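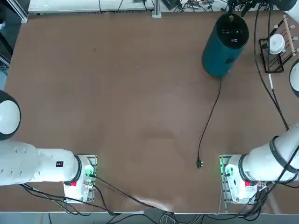

The big brown table, with a white arm at each near corner.

Mollach Electric Car Owners' Group
Minutes of the meeting held 1/13/23

I took the notes again, so complaints about spelling to me please. We started ten minutes late while the second car park barrier was being argued with, and the minutes of the last meeting were agreed with one change (the Bolger in the winter range chat was the older hatchback and not the estate, sorry to its owner).

1. Money
We have 1,292 pounds in the account, after paying for the room and the leaflets. The insurance for the summer drive comes out next and that's 296 pounds, a bit more than last year. I asked if we should shop around and got a lot of shrugs, so we're renewing.

2. The new Mirkora
This was the item most people had come for, I think! Two members have now had theirs long enough to say something useful. Both love the seats and the quiet, and both can't stand the heater controls, which are buried two menus down in the touch screen. One of them has driven 2,064 miles in it so far and says the range on the motorway drops off a lot faster than it does on the back roads — we all nodded at that one. The boot is smaller than the old model's because of where the charging gear has gone, and a pushchair only goes in with the parcel shelf out.
I had a sit in one before we began and couldn't find the button for the mirrors. The owner couldn't either.
Someone asked if it was worth swapping a perfectly good Bolger for one. We went round and round on this for far too long and ended up where we started. My own view, for what it's worth, is wait for the used ones.

3. Charging at Grundotlow
The two chargers behind the shops at Grundotlow are out again. The one on the left takes your card and then does nothing, and the right-hand one has had a bag over it for weeks. I've written to the operator twice and had the same reply both times, word for word. We agreed that I'd write a third time and that everyone who uses them will report it through the app as well, on the same day if possible, so it lands as a heap.
A member who rents a flat nearby pointed out that she has nowhere else to plug in, and she's now doing a big shop she doesn't need just to use the supermarket one. We'll put that in the letter if she's happy with the wording.

4. Summer drive
It'll be in July again. The coast route won by a mile over the hills, mostly on account of the lunch stop. We're capping it at 50 cars this time — the field got very muddy at the far end last year and the farmer was nice about it, but only just. Petrol cars can come along if there's room, to be parked by the gate. I'll draw up the route with the charging stops marked and send it round.

5. Anything else
Winter tyres: still a lot of disagreement, and it's going on the list for next time.
Somebody left a charging cable behind after the last meeting, grey bag, broken zip. It's in my hall and I keep falling over it, so please come and get it.

Next meeting same room, same time. Bring your own mug.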